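Housekeeping Skills, Unit 3: Clearing and Sorting on the Bed
Sonport Adult Learning
3 min read

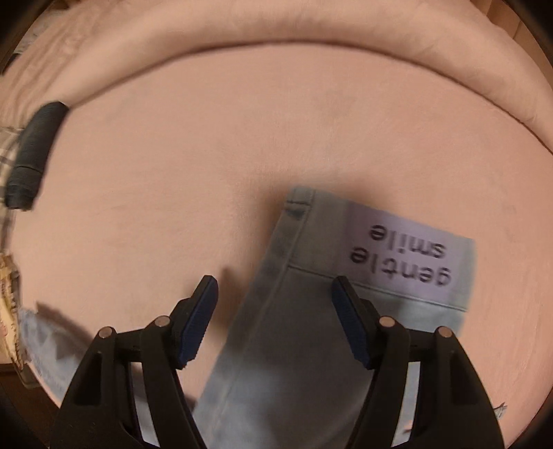 Most of the laundry in a small home ends up on the bed at some point, and in this unit we use the bed as the work surface. Push the blanket or duvet up to the head end before you start. Leave the fitted sheet on and smooth it with the flat of your hand.

Sorting

Go by type first and by color second. Jeans and other heavy pants make one pile. Shirts go next to them, then small items such as socks. Keep rolled things rolled until you get to them. Check pockets as you go, and put any paper or coins in a dish.

Folding jeans

Lay the jeans flat with one leg on top of the other. Pull the seam straight from the waist down to the hem. Fold the hem up to just below the waistband, then fold once more. Thin cloths and pajamas can be folded in quarters.

A shelf in the Belhaj wardrobe in the practice room is 900 mm wide and takes up to 62 folded items. Heavy pants go on the bottom shelf.

Making the bed again

When the sheet is clear, shake it out from the foot end and tuck in any loose corners. Bring the blanket down in one pull, holding both corners, and turn back the top edge by a hand's width.

For next time: read the Dirkeck sheet on care labels and bring one pair of jeans and two shirts. The September group should also bring a pillowcase.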